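Search this guide
Search

Plurklow Pedestal Table: Set-up and Care Guide
Section 3: Putting it together and finding it a home

Welcome to the fun part! The Plurklow goes together with one tool, and once you've built one you'll be itching to build a second. These steps cover the round-top model with the single pole and disc base. If you have the folding version from Flomeck, turn to Section 5.

Before you start

Lay the packing blanket on the floor and put the top on it, face down. Keep the hex key and the bag of bolts within reach (the bag is taped inside the lid of the box, and it's easy to throw out with the cardboard). Give yourself 20 minutes.

CAUTION: The base is much heavier than it looks. Lift it with both hands and keep your toes well clear.

3.1 Fixing the pole to the top

1. Set the mounting plate over the holes in the underside of the top.
2. Drop in all the bolts and turn each one by hand until it bites. Don't tighten anything yet.
3. Slide the pole into the collar until it stops.
4. Tighten the bolts a little at a time, working across the plate from one side to the other.
5. Give the pole a gentle wiggle. A tiny bit of play at this stage is fine and will go once the base is on.

3.2 Fixing the base

6. Stand the base on its edge and feed the long bolt up through the middle.
7. Put the washer on with its cupped side facing the pole. If it's the wrong way round you'll hear a click every time you lean on the table, and it will drive you mad!
8. Tighten the long bolt firmly with the hex key.
9. With someone to help, turn the whole table the right way up. Hold it by the pole and the base, never by the rim.

NOTE: Our Cindadura finish needs 10 hours to settle after unpacking. Keep hot cups off it until then.

3.3 Choosing a spot

10. Leave 300 mm between the rim and the nearest wall so chairs can tuck in and out.
11. On carpet, press down on the top above the pole and let the base bed in. Thick pile can take a day or two to flatten, so check the level again later.
12. On tiles or boards, fit the felt ring from the bolts bag.

CAUTION: Do not sit or stand on the table, and do not load more than 18 kg on the top. Keep heavy things near the middle.

3.4 Everyday use

13. Now enjoy it! Snacks, drinks, board games, a good long natter, it's all welcome up there.
14. Wipe up spills as soon as you spot them, using a soft damp cloth. Skip scouring pads and anything with bleach in it.

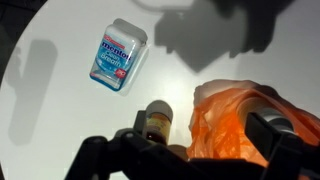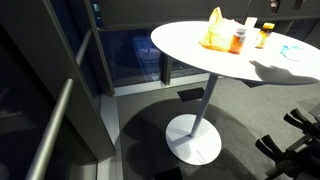
A round white top, ready for bits and bobs.

3.5 If the table rocks

15. Check the floor first by moving the table a short way and trying again.
16. If it still rocks, tip it on its side and tighten the long bolt by a quarter turn.
17. Still no joy? Write to the Assunção workshop with the number printed on your box lid and ask for a new washer set.

Related pages
Section 4: Removing marks and rings
Section 5: The Flomeck folding version
Spare parts for the Plurklow
Looking after a Cindadura finish

We use cookies to remember your place in the guide. Accept | Change settings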